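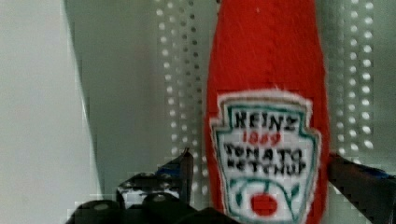

Et si le public veut toucher la pince, on fait quoi ? demandait une lectrice sous mon dernier billet. Bonne question, on y vient !

Moi aussi j'ai paniqué avant ma première journée portes ouvertes chez Carari (16 visiteurs d'un coup autour du bras, bonjour l'ambiance). Depuis, j'ai ma petite recette pour une démo de saisie qui tient la route.
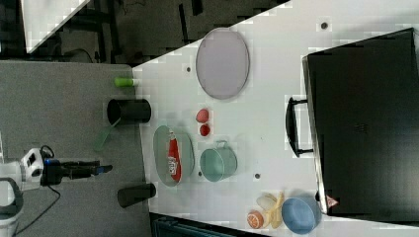
Publié le 21 avril 2024 par la rédaction de l'atelier Aven

1. Choisissez des objets que tout le monde reconnaît. La bouteille de ketchup en peluche, c'est ma chouchoute : c'est mou, ça pardonne un serrage un peu brusque, et les enfants l'adorent. Une banane ou une demi-orange en jouet, très bien aussi.

2. Espacez. Laissez de la place autour de chaque objet pour les deux doigts, sinon la pince bouscule le voisin.

3. Faites tourner le programme à vide, lentement, puis avec un seul objet. En janvier, à Cimevholm, j'ai sauté cette étape... plus jamais !

4. Tracez une ligne au sol et gardez l'arrêt d'urgence sous la main. Pour toucher la pince (voilà pour ma lectrice), bras arrêté, hors tension, et une personne à la fois.

5. Prévoyez 2 scénarios, un court et un long. Le court sert quand la file s'allonge.

Pour la feuille de route à imprimer, voir la page Yurt.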